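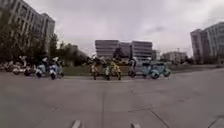 **件名:** Re: [scooter-ml] 冬のあいだの置き方と、3月の遠乗り
**日付:** 2023-01-05

みなさん、あけましておめでとうございます。年明け早々、長いメールになります(いつもですね、すみません)。

バッセイさんのメール、お正月の間に三回読み返しました。寝かせていたわけじゃなくて、書いては消し書いては消しで、気がついたらお餅がなくなっていました。順番に返していきますね。

> 皆さんこんにちは、Oluwaseun Basseyです。
>
> 去年の秋から参加して、まだ知らないことばかりなので、いくつか教えてください。
>
> 一つ目。コンクリートの広いところに並べて停めるとき、隣とどのくらい空けるのが普通ですか。この前は遠慮して離れて停めたら、あとから来た人に「もっと寄せていいよ」と言われました。でも寄せすぎるとハンドルが当たりそうで怖いです。

これ、私も最初の年はまったく同じことを悩みました!

うちの集まりで線を引いて決めたことは一度もないです。ただ、私は自分の車体の横にしゃがめるくらいは空けます。帰りがけに「ブレーキがちょっと鳴くんだけど」という人が必ず出てきて、しゃがんで覗く人がいて、その後ろからさらに覗く人がいて、という具合になるので。隣が仲のいい人で、しゃがむ用事がなさそうなら、もっと詰めても大丈夫。ハンドルは、センタースタンドなら真っすぐのまま、サイドスタンドなら左に切っておけば、まず当たらないと思います。

それと、きれいに一直線に揃えなくていいです。でこぼこのほうが出るとき楽ですよ。前に一度、前輪の位置まで全部揃えようと言い出した人がいて(私です)、揃え終わったころには出発の時間を過ぎていて、だいぶ叱られました。

ひとつだけ気にしてほしいのは、木の下です。日陰になっていいなあと思って停めると、鳥と樹液にやられます。特に白や淡い色の人。樹液は乾いてからこすると細かい傷になるので、ぬるま湯を含ませた布をしばらく当てて、ふやかしてから拭いてください。爪でやらないでくださいね。私は爪でやりました。

> 二つ目は色のことです。いま乗っているのは中古で買ったもので、前の持ち主が塗ったらしい茶色です。嫌いではないのですが、集まりに行くと皆さんの水色や黄色がうらやましくなります。自分で塗るのは無謀でしょうか。

無謀とは言いません。でも、時間はかかります!

私が前の前の車体を塗り直したときは、外装を外して、古い塗装を足付けして、下地を吹いて、乾かして、また磨いて、という作業を週末ごとにちまちま続けて、丸まる21日、家の廊下にフロントシールドがぶら下がっていました。夜中にトイレに立つたびに、ぎょっとするんです。家族は三日で慣れたのに、私は最後まで慣れませんでした。

色選びは、小さい見本で決めないほうがいいです。スクーターは面が丸いので、同じ色でもサイドカバーの膨らんだところとその下とで、別の色みたいに見えます。私は薄い水色のつもりで選んだのに、丸いところだけ日が当たるとほとんど白に見えて、「白いのに変えたの?」と何人にも聞かれました。オリーブっぽい黄色もいいですよ。曇りの日に落ち着いて見えるし、泥はねも目立ちません。真っ黄色は晴れた日の駐車場ですぐ自分のが見つかります。買い物帰りに両手がふさがっているときなんか、ありがたいです。

青緑の薄いのを考えているなら、缶を買う前に一度、誰かの本物を見せてもらってください。この系統の色は、缶の蓋と塗った後がいちばん違う気がします。次の集まりのときに声をかければ、みんな喜んで見せてくれます(話は長くなります。私も含めて)。

それから、茶色も私は好きです。あの茶色、シートの縫い目の色と合っていませんか。塗る前に、もう一度だけ明るいところで眺めてあげてください。

> 三つ目、冬の間はあまり乗れそうにありません。カバーをかけて外に置いておくだけでいいのでしょうか。バッテリーは外すべきですか。アパートなので、屋根のある場所がありません。

ここは人によって流儀が違うので、私のやり方だけ書きます。ほかの方、異論があればどんどん返信ください。

- **バッテリー**は外します。部屋の中、暖房の風が当たらないところに置いています。外すときはマイナス側から、付けるときはプラス側から。
- **ガソリン**はキャブ車なら満タン近くにして、コックを閉じて、キャブの中だけ抜いておきます。これをさぼった春に、エンジンがうんともすんともいわなくて泣きました。
- **タイヤ**は少し高めに空気を入れて、ときどき車体を押して、地面に当たるところをずらします。コンクリートに置きっぱなしだと同じところばかり潰れるので、私は下に古いマットも敷いています。
- **カバー**は、洗ってすぐにはかけません。半日乾かしてから。裾を地面にぴったりつけると中が湿るので、下は少し開けておきます。風の強い日のために、お腹のところを紐で一周。

カバーは今、Jorkottonの厚手のを使っています。三度目の冬で、縫い目はまだ無事。ただ、内側がつるつるしているせいか風でずれやすくて、紐は絶対に要ります。前に使っていた薄いのはひと冬でミラーのところから裂けました。ミラーに古い靴下をかぶせてからカバーをかけると長持ちしますよ。見た目は、まあ、カバーの中なので。

鍵はSkelenのチェーンを後輪に通しています。重いです。持ち歩く気にはなれないので、置き場所に置きっぱなしにしています。地面に垂らすと錆が移るから、床板の上にのせておくといいです。錆の色がコンクリートに染みると、なかなか取れません。大家さんに見つかる前にクレンザーで必死にこすった朝のことは、あまり思い出したくないです……。

> 最後に、春の遠乗りに行ってみたいのですが、一日でそんなに走れるか自信がありません。途中で抜けてもいいですか。

もちろん!抜けるのも途中から入るのも、いつでもどうぞ。毎年、お昼だけ食べて帰る人がいます。

3月の遠乗り、今のところの案はこんな感じです。

1. 朝はいつもの広場に集まって、Nillthorpeの喫茶室まで。ここまで45分。トーストが厚いので、朝ごはんは控えめに。
2. そこから川沿いに上がって、Gattiの工場跡の前でお昼。風を避ける場所が少ないので、首に巻くものがあると助かります。
3. 戻りは山側を通る組と、来た道をそのまま帰る組に分かれます。

山側を全部回ると372キロになります。数字だけ見るとぎょっとしますよね。私も地図に線を引いてから、足し算を二回やり直しました。これは日の出前に出たい人たちの道のりで、来た道を帰る組はずっと短いです。バッセイさんは初めてだし、帰りの組でのんびりどうですか。私もたぶんそっちです。去年、山側に行って、帰ってから二日ほど箸を持つ手がびりびりしていたので。

走る順番もよく聞かれるので書いておくと、いちばん遅い人が前から二番目です。先頭はその人をミラーで見て速さを決めます。後ろのほうにいると、みんなが少しずつ飛ばした分がたまって、ずっと追いかけることになって疲れるんですよね。信号で切れてしまっても焦らないで、次に曲がるところで必ず誰かが待っています。止まったら、歩く人の通り道を空けて寄せるのだけお願いします。

持ち物は、レインウェア、プラグの予備、プラグレンチ、軍手、小銭。小銭は、お昼のところの駐輪が一台200円で、機械が硬貨しか受け付けないからです。去年ここで両替のために自販機のおしるこを買いまくることになり、みんなのポケットがおしるこだらけになりました。あったかくてよかったですけど。

あと、前回の集まりのときに、グレーの薄い手袋を片方お預かりしています。左手で、手首に面ファスナーがついているやつです。心当たりの方は私に直接メールください。片方だけ春まで置いておくのもかわいそうなので、送れます。

それと、中古のフロントキャリアが一つ余っています。めっきに点々と錆が出ていますが、曲がりはありません。取り付けのボルトは一本なくしました。欲しい方が重なったら、先にメールをくれた方に。送料だけ負担してもらえたら、ほかは要りません。

バッセイさん、バッテリーの外し方でつまずいたら、電話でも構いませんよ。夜九時くらいまでなら起きています。塗装の話の続きは別の件名にしましょうか。このスレッドだと、あとで探すときに遠乗りの話と混ざってしまうので。

遠乗りの日取りは、都合の悪い日がある人から先に教えてください。このメールに返信でお願いします。

水色の人より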